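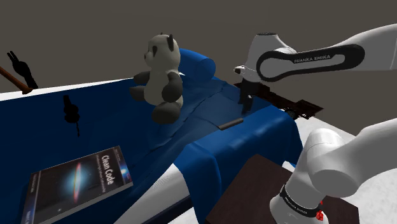

# Blanket

A **blanket** is a large piece of cloth, usually rectangular, used to keep a sleeping person warm and to start arguments between two of them. It is heavier than a sheet and simpler than a quilt, and it differs from a duvet mainly in that it does not need to be stuffed into anything on laundry day.

## Construction

Most blankets are woven or knitted in a single layer. Wool was long the standard choice in cold countries and is still the one people mean when they say a blanket is a good one. Cotton is lighter and washes more easily. Acrylic and polyester fleece are cheap and quick to dry, and in winter they will give off a small spark when touched in the dark.

A blanket makes no heat of its own, the electric kind aside. It holds air still in and between its fibers, and the sleeper does the rest of the work. Two thin blankets are often warmer than one thick one, a fact well known to grandmothers and to hotels that supply only thin ones.

Many woolen blankets are *fulled* after weaving, meaning they are washed and pounded until the fibers mat together. The cloth comes out smaller and denser. Owners who repeat the process by accident, in a home washer set to 60 °C, generally end up with something suited to a dog.

## Sizes

Blankets are sold by the name of the bed they are meant to fit, with extra width so that the cloth hangs over the sides of the mattress. The hanging part is called the *drop*. Makers do not agree on how much of it there should be, and a queen blanket from one firm may be a full from another.

The Landville mill, which made bedding for boarding houses, tried to settle the matter by numbering its blankets instead of naming them. Its No. 151 was the best seller. The number referred to a page in the mill's order book and had nothing to do with size, although shops went on explaining to customers that it did.

## Color and finish

Dark blue, gray and brown have been common for dormitory and camp blankets, mostly for what they conceal. Pale colors are favored in catalogs. A bound edge, often of satin, protects the cloth from fraying and gives small children something to rub against their noses until it comes off.

The Nestbridge pattern, a plain field with three stripes at the foot, was introduced so that boarders could tell which end went over their feet. Colin Kettle, who wrote a short history of the mill, records that the boarders had not asked.

## Making the bed

There are two main schools. In the first, the blanket is tucked in tightly at the foot and sides, with the corners folded at an angle. In the second, it is laid over the bed and left to hang. Supporters of tucking point to its neat look and lack of drafts. Supporters of hanging point to their toes.

Joar Wikström's household manual *Cozma* takes a middle position and advises tucking the foot only. The same book gives four pages to smoothing out creases and then suggests that the reader wait until after Sunday, when the bed will be stripped anyway.

## Care

Wool blankets need washing less often than most people suppose and airing more often than most people manage. A dry, breezy day is best. They should be cleaned before storage, as moth larvae are drawn to sweat and food stains, and August is when many owners open the chest and learn how well they did it. Cedar has a pleasant smell and a modest effect.

Fleece should be kept away from high dryer heat. Electric blankets follow the instructions on their own label, normally a strip of cloth sewn next to the plug and printed in the smallest type available.

## Collecting

Old mill blankets have a small but stubborn following. The collectors' newsletter *Sturnus* has roughly 2,000 subscribers and prints long letters on the dating of labels. Condition matters less to them than might be expected, and a neat old darn can raise a blanket's price - provided the darner used the right color of wool.

## See also

- Bedspread
- Coverlet
- Duvet
- Fulling
- Throw (furnishing)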